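About the Dernness Robotics Club

We are a school robotics club, and we meet after lessons every Wednesday in the old technology block at Dernness. Most of us had never touched a soldering iron when we joined. Some of us still try to avoid it! You don't need to be good at maths, you don't need to own anything, and you can turn up in any week of the year and be given something to do within five minutes.

The club was started by Grigore Roman, who teaches physics and had one second-hand arm and a cupboard to keep it in. The arm was named Bogdan by the first group of students and the name has stuck, even though almost every part of it has been replaced by now (the base plate is original, and so is the sticker on it). Irina Lungu joined a year later to run the programming side, and she is the person to ask if you want to learn Python from scratch or if your code has stopped working and you can't see why.

What we do

For a long time we built line followers and sumo robots, and the younger members still start there. It's a lovely way in — you get something moving on your first afternoon, and it usually drives straight off the table.

The older group now spends most of its time on household jobs. We want Bogdan to learn tidying up from people, so we do each job ourselves with a pair of handheld grippers, over and over, and record how it goes. You very quickly find out how clever your own fingers are. Picking up a cup with a gripper is fine. Folding a tea towel is maddening, and we love it. So far we have 872 recordings saved, and 630 of them have been checked and labelled by members.

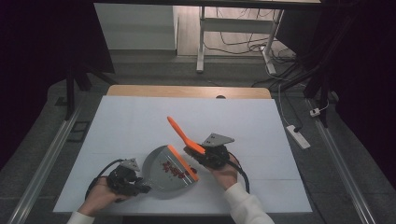 Sweeping practice: dustpan in the left gripper, brush in the right, and red bits to collect.

Sweeping is the current favourite. Both hands have to work together, with one keeping the pan still while the other brings the brush in at a sensible angle, and everyone has their own style. We argue about it a lot. There is a notebook where people write down what they tried, and it is well worth reading if you're new.

Competitions

Each February we enter the Ulletti Challenge, a friendly regional contest for school teams. We take a team of 6 and everybody gets a turn at the controls, including the ones who say they'd sooner just carry the boxes. Our best result so far is second place in the tidy-up round, with a robot called Juson that was finished on the coach.

Joining

The club is open to all year groups and it's free. Come to the technology block at 3.45 on a Wednesday, or speak to Mr Roman in the physics lab at break. We finish at 6, and parents are welcome to come in early and have a go with the grippers.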